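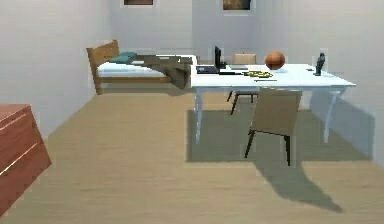

Visit report: Hikberg open lab, July

The open lab at Hikberg runs twice a year and is mostly simulation now. I went to compare two arm controllers before we commit to one: Mandagi, which we already license, and Bresier, which is newer and cheaper. Both were running in Skirkier, the lab's simulator, with the same arm model, the same parallel gripper and the same furnished bedroom.

Visitors get a workstation and a 15-minute slot per controller. You choose the camera mount, pick a target and either jog the arm or hand it a goal pose. I booked three slots in a row and used the last one for cameras only.

Mandagi behaves as it does in our shop. Joint moves are smooth, and it slows down well before a limit. Its weak point is still the wrist. On 13 pick attempts it rejected three poses that I think were reachable, all with the wrist turned past horizontal. Bresier accepted every one of them but took wide paths to get there, and the approach to the tabletop was faster than I would allow on real hardware.
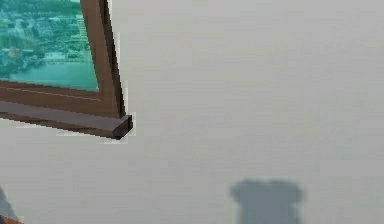
The wrist camera deserved more time than I gave it. With the arm raised, it can end up looking at blank wall, and a tracker that depends on surface texture has little to work with. Bresier has a setting that holds the last good estimate — Mandagi reports a fault and stops. I prefer the fault.

Rendering adds its own problems. Edges come out stair-stepped at the stream resolution, and thin objects suffer most. The staff recommended raising the stream quality before judging any vision module, and the menu for that is six levels deep.

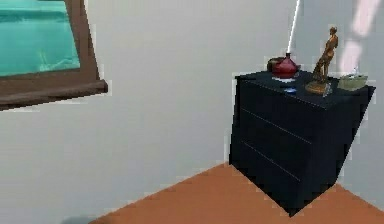

Wall picture and dark dresser in the Skirkier bedroom.

Gripper comparison was limited to finger pads. The soft pad model held rounded items better under both controllers, but contact was slow to compute and the display lagged. Suction was listed on the program and was not available on the day.

We are staying with Mandagi for now. I have asked Hikberg for the Bresier path logs and will rerun the rejected poses on our own arm.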